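Storing Dry Food in a Shared Student Kitchen
Project report, Household and Materials module
Maya Harb
2018-09-03

1. Why I chose this subject

I live in a residence called Monmont, on a floor where one kitchen is used by everybody. In my first winter there we had small moths in the flour, and we threw away a whole shelf of food. After that many of us bought plastic boxes, each person a different kind, and the cupboard became full of lids which did not belong to anything. I wanted to find out which boxes are good for this kitchen, and how the boxes and lids should be kept so that people really use them.

My tutor advised me to keep the question small. Therefore I looked only at dry food (rice, flour, lentils, sugar) and only at boxes with a lid that closes by clips. Glass jars are not part of the report, although several students like them more.

2. How I worked

The project lasted 31 days, most of them in June. At the beginning I put a sheet of paper on the cupboard door and asked each person to write a line when they opened a box and had some difficulty. At the end I had 194 lines. Nine of them I could not use, because the handwriting was not readable or the line was about the fridge, so the results come from 185 lines.

I also talked with the people on my floor while they were cooking. I did not record these talks but I wrote notes in the same evening. I know this is a weak method, and some persons talked much more than others.

3. The boxes and their parts

A box with clips has more parts than I thought before. There is the body, the lid, the clips, and in most cases a soft ring which lies in a groove of the lid. Some clips are made in one piece with the lid and bend on a thin line of plastic. Others are separate pieces which hang on the rim. The second type can be taken off for washing, and this is also the way they get lost.

When I wanted to compare the parts I took them to the worktop and laid them close together. Our worktop is grey with many dark speckles, and it is not the best place for small things: a dark ring or a grain of lentil disappears on it completely. The ceiling light also reflects there in the evening.

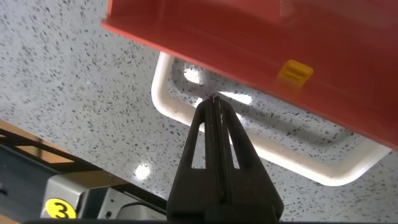
Colour was more important than I expected at the start. In the notes, people often said that they look for a clip by its colour and not by its shape. A strong colour against another strong colour can be found quickly, also by someone who does not own the box. With transparent clips on a transparent lid, several students told me they tried first to pull at the wrong side.

The ridges on a clip help too when the hands have oil or flour on them. A completely smooth clip was the reason for many complaints on the sheet, more than I can explain only by the age of the boxes.

4. Results

The most frequent difficulty was that the right lid could not be found. The second was that the lid was there but the ring was missing or was put in twisted. Broken clips came third. Only 4 lines were about insects, and all of these were for food kept in its paper bag, not in a box.

So the boxes protect the food quite well, and the problem is more in the washing and putting away. People wash the box, leave the lid at the sink, and the next person puts it on any shelf.

5. What we changed

We gave the lower shelf to boxes only, and the lids now stand on their side in an old dish rack. Each person has one colour of tape on the box and on the lid. We agreed also that an empty box is stored closed, with the lid on. It takes more space, and two students were against it, but the floor voted for it.

I would like to repeat the sheet in the next term with the new shelf, if the same people are still living here. I would then add a column for the type of clip, which I had to guess from the notes this time.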